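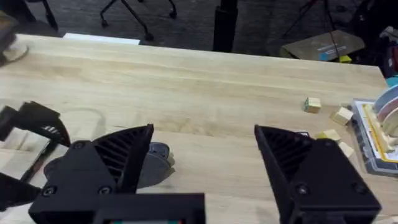
29/08/2000

昨晚睡得太晚,今早差点起不来,可是一想到要去Sumonbridge看老车聚会,还是爬起来了。Ridwan Lau八点不到就在楼下按喇叭,按得整条街都听见,我牙都没刷完,抓了件外套就冲下去。他那辆旧小货车的副驾车窗还是摇不到底,一路上风呼呼往里灌,说话全靠喊。

路上先在Leitão停了一下买早饭。那家店的煎蛋面包我念了好久,结果今天卖完了,只剩肉松卷,干得要命,配了两杯咖啡才咽下去。Ridwan倒是吃得很香,还问我剩下那半个要不要。

到了才知道今年停车的地方改了,要从河那边绕进去,绕完还得走一大段土路。我穿的是那双白鞋,唉,别提了。不过一进场心情马上就好了!一排一排的老车停在草地上,引擎盖全掀着,空气里都是机油味和烤香肠味。喇叭里放着听不清是谁唱的老歌,主持人隔一会儿就喊某某车主请挪一下车。

我最想看的是那辆Plorudano双门,杂志上看过好几回,真车比照片里矮得多,站在旁边车顶才到我胸口。颜色是一种很深的墨绿,太阳底下又有点发蓝。车主是个瘦瘦的老先生,叫Ilídio Amaral,戴一顶草帽,坐在折叠椅上看报纸。我本来不好意思打扰,在旁边转来转去,转到第三圈他把报纸放下了,问我是不是想看看里面。当然想啊!

他让我坐进驾驶座。方向盘又大又细,握着像握自行车圈。仪表是后来自己修的,里程表停在1,676,他说换过一只二手的,买来就是这个数,接上以后一直不肯走,他也懒得再拆。座椅的皮裂了好几道,他不打算换,说换了新皮坐着会滑。我问他化油器是不是原装的,他马上来劲了,拉着我讲了好久,从怎么拆讲到怎么洗,又讲到有一年十一月他把车修到一半,零件摊在饭桌上,全家端着碗在厨房站着吃饭,吃了一个多星期。我听得一知半解,浮子室那段完全没跟上,回头得翻翻书。

他还给我写了个卖密封条的地址,写在报纸边上撕下来的。我那辆Brerier后备厢漏水漏了快一年,每次下雨都要往里塞毛巾,问了好几家都说没货。他说那家有4种截面,最好先剪一小段旧的带过去比,别光报型号。这个一定要记住,明天就剪。

中午太阳毒得很,我跟Ridwan躲到树底下吃香肠,他一直在算他那辆小货车要是翻新得花多少钱,算来算去越算越不高兴,后来干脆不算了,去买了件纪念衫,买小了一号,硬说洗洗会松。棉的东西洗了只会缩吧?我没吭声。

下午有个发动比赛,就是比谁的冷车最快打着。有辆大红的敞篷,摇把摇了半天,车主的太太在旁边替他数数,数到后来全场都跟着数,好不容易突突突响了,大家鼓掌鼓得比给冠军的还响。Ilídio没参加,他说他那辆的脾气他清楚,不想当众丢人,哈哈。

回来路上堵得一塌糊涂,桥头那段几乎没动。Ridwan嫌我话多,可我就是停不下来,满脑子都是那个细方向盘。要是哪天也能弄一辆,哪怕不能开的也行,先放着慢慢修。不过家里哪有地方放,妈肯定第一个反对,上次那个变速箱放在阳台上她就念叨到现在。

到家洗鞋,没洗干净,泡着了。脖子后面晒红了一大片,碰到领子就疼。地址那张纸条我夹在电话本里,别又找不着。对了,还欠Ridwan门票钱和一根香肠的钱,明天给他,顺便问他借那把长柄的套筒扳手。

困死了,先写到这儿。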